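Cold brew ratio, am I wasting beans?

jasis_joe
Posted 7:40 am
Three weeks into cold brew and I'm hooked!! I switched in March after my drip machine died and I don't miss it one bit. But I go through a bag of beans so fast. Right now I do 780 grams of water to 40 grams of coffee, overnight in the fridge, coarse grind. Tastes great to me (chocolatey, super smooth) but my brother says that's weak. Who's right?

Primurik
Posted 8:15 am
Your brother, sorry. That's iced tea strength. Double the coffee and cut it with milk or ice when you pour. You'll love it, it keeps for days and you can even pour it over ice cream.

mrs_nordin
Posted 8:52 am
Disagree with Primurik! If you drink it straight there is nothing wrong with a lighter brew. I go even lower, 30 grams to the same water, and leave it out on the counter so it pulls more flavor. Good beans come through so clearly that way.

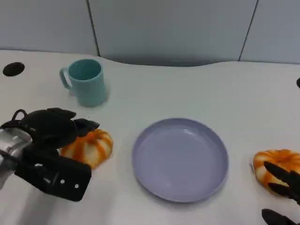 coffee corner, mug lives at the back

Moved everything over to the white table last month and I'm so happy with it. Wipes clean in two seconds, and I spill a LOT when I strain.

Tovora_Tim
Posted 9:30 am
Counter brewing overnight makes me nervous. Fridge every time for me, just give it longer.

mrs_nordin
Posted 9:41 am
Been doing it for years, Tim, and it's delicious. Agree to disagree :)

jasis_joe
Posted 12:05 pm
OK, trying both! Strong batch in the fridge tonight, then a light one the night after. Does anyone strain through paper, or is a mesh sieve enough?

Primurik
Posted 12:20 pm
Sieve first, then paper. Slow but so worth it, no sludge at all.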